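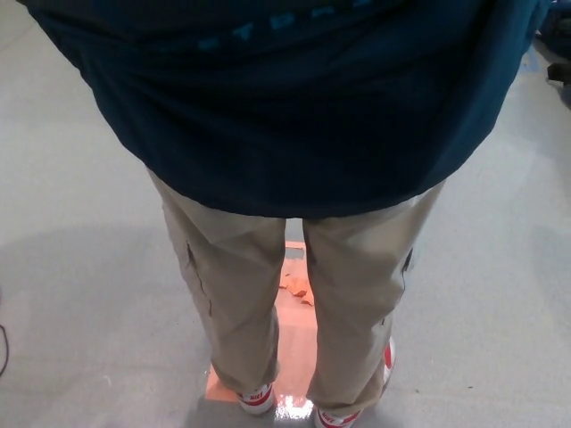

Figure 8.1 Everyday clothes with a relaxed cut: dark top, khaki trousers, white trainers.

Chapter 8
Fit and Ease

In this chapter you will learn to:
tell wearing ease from style ease
judge where a hem should fall on the body
mark a trouser length with the shoes on

Key words: ease, drape, hem, side seam, break

A garment cut to exactly the same size as the body would be very hard to wear. You could stand still in it, but you could not sit, bend or lift your arms. The extra room that a pattern allows is called ease.

Wearing ease is the amount needed for movement. Style ease is anything the designer adds on top of that to change the shape. The top in Figure 8.1 is loose, and the cloth falls in soft folds. The trousers are cut fairly straight, with wrinkles at the knees and along the shins. Creases of this kind are normal in a relaxed cut. Tight lines pulling across the hip or thigh are a different matter – they usually mean that the garment is too small at that point.

Drape is the way cloth hangs under its own weight. It depends on the fibre, the thickness and the direction of the grain. Two tops made from one pattern can hang quite differently if one is cut in a stiff cotton and the other in a soft knit.

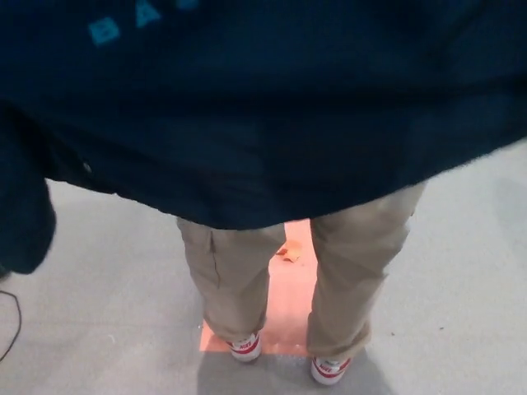

Keabetswe Baloyi
Textiles teacher and author of Chapters 5 to 8

Look at the lower edge of a loose top while someone is wearing it. The edge may be level on the table and still sag or slope on the body. For this reason a hem is checked on the wearer before it is sewn, and checked again when it is pinned.

Trouser length is also judged on the wearer. The fold that forms where the leg meets the shoe is called the break. A longer leg gives a deeper break, and the cloth gathers above the shoe or over the top of it. A shorter leg hangs clear. Neither is wrong, but both legs should match.

Activity 8.1
Work in pairs. You will need pins, a tape measure and a pair of trousers that has not been hemmed.
1. The wearer puts on the shoes that will go with the trousers and stands with weight on both feet.
2. The fitter turns up one leg, pins it at the side seam and then pins the other to match.
3. Step back 2 metres and compare the legs. Adjust the pins if you need to.
4. Write down both inside leg lengths in your fitting record.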